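July, 4:40 pm

Long day at the bench. New fingers on at last, the black printed ones, vs. the Unda pair we've been complaining about all month. Thoa wants a straight comparison before she'll sign off the Sollo controller order, so fine, comparison it is. Same bins, same junk, two sets of fingers.

Did T-slot first. Slippery little thing, grabbed across the flats, cut end forward. 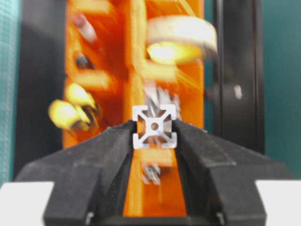 Which way do we set grip force, by current or by width? Current. Width was okay for the foam stuff but the Undas kept squashing or dropping depending on who'd last zeroed them -- me, mostly.

Hậu reran the logger from scratch after lunch, 1541 rows, of which the first 1000 are junk becuase the clock was off. Kept the rest. Must tell Orvokki before she plots it.

Then the bin list. Balls are the ones I dread. Flat fingers on anything round and you're praying. Eugeniusz says add a soft pad, I say change the approach angle, we argued through a whole coffee. The tape roll is its own problem, wider than I'd like for this stroke. Might need the Sheehan long jaws.
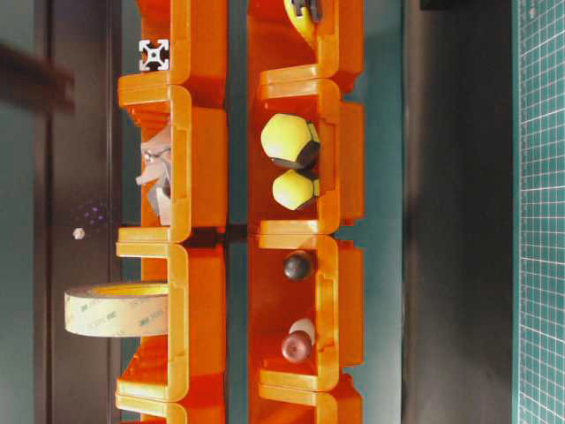
Orange bins from the fixed camera. 3M roll on the left, yellow-and-black balls on the right.

Wrist cam still the better view for lining up, fixed cam better for knowing which bin you're at. Want both on teh same timestamp. Huệ has a script, somewhere, she thinks.

Glove next. Hate soft things. No idea yet what counts as a good grasp on a glove, one finger? the cuff? Wrote "any lift over 2 seconds" on the sheet, will probably regret it.
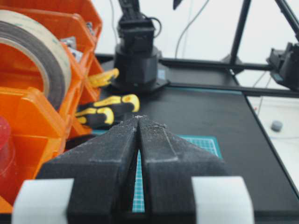 Wrist cam, tips nearly closed, glove just behind.

Ziltine call at 5, haven't eaten. Tomorrow: pads, re-zero, find that script.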